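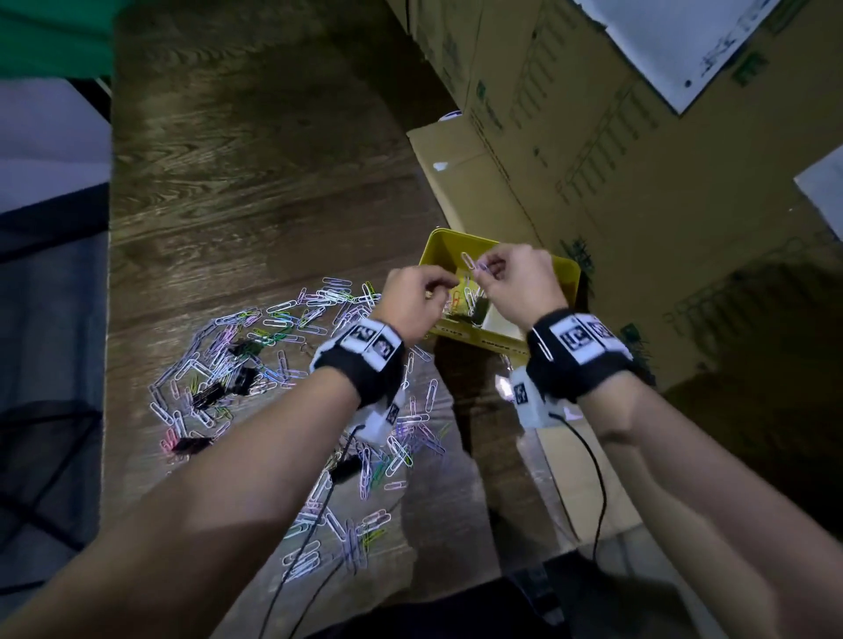
Sorcha Ó Ceallaigh

We are closing the front office at Tillemthorpe at the end of April and I got the supply cabinet. Thread on paper clips, mostly for Sølve Dalen, who asked how it could take all afternoon.

Background: the school office and the print room ordered separately for years. Both bought colored clips. Both kept the leftovers when a box split. All of it ended up in one drawer of the old Ekström cabinet, the deep one at the bottom.

You can't sort clips in a drawer. I tried. You pick up one and a whole string of them comes along. Everything has to go out on a table where you can spread it flat.

Dark table, if you have the choice. The white and silver ones show up right away. I started on the pale counter by the window and kept missing the white ones until I brushed them onto the floor.

About the chains. A lot of them are hooked together. Some of that is just what clips do in a drawer, and some of it is kids waiting for the assistant principal. I would guess mostly the kids.

To get one off a chain, hold the clip you want by the outside loop, turn it sideways, and slide it along the wire. Don't pull. If you pull, the inner loop opens up and the clip is no good for anything thinner than a folder.

Two hands for this, and bring them close together. I do it right over the bin so whatever comes loose lands where it should.

The yellow bin is for single clips only. If it's still hooked to another one it stays on the table. I broke this rule early on and had to go back in for the tangled ones.

Binder clips were mixed in too, the black ones. Take them out first if you're smarter than me. Small clips slide under the handles and you think you've finished a patch when you haven't.

Any clip that's bent goes in the scrap cup. I was bending them back for a while. Stopped. They never hold the same again.

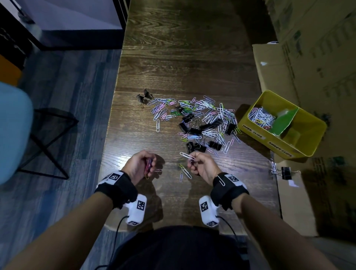

I did pinks and reds next. They're easy to see, so you get a handful fast and it feels like progress. Then you look at the middle of the table and it's the same pile.

Hard ones to tell apart under office lights: lilac and light blue. Also the two greens. There's a lime and there's one closer to yellow, and I don't think they came from the same supplier. I stopped separating the greens. Green is green.

Pale pink goes with pink. Somebody will disagree with me on this and they are welcome to come in and do it.

It helps to work in from one side. If you pick from all over, the pile just gets wider. I pull a little toward me, finish that, pull some more.

On how many there are: the last order sheet taped inside the cabinet door says 4000, in boxes of 100. That's one order. I found sheets for others under it and didn't add them up.

Where they're going: the silver and white ones go to the Jekgate building with the rest of the plain supplies. The colors go to the art room, which asked for them. They want the chains too, so from here on I'm leaving the long ones alone. I wish I'd read that email at lunch.

Storage, for whoever unpacks at Jekgate. Small envelopes, one color each, color written on the front. I had 33 envelopes left over from picture day and that was more than enough. Don't use the thin sandwich bags. The ends poke through.

The Rilteck label maker is out of tape so everything is in marker. My handwriting is fine.

Someone asked in the replies whether it would be cheaper to throw them all out and buy new. Probably. They're perfectly good clips, though, and I was going to be sitting in the office until 2 waiting on the phone people anyway. The phone people came at 4.

Sølve, rubber bands are next and those are yours. They're in the drawer above. Some of them have melted onto the bottom, so bring a scraper.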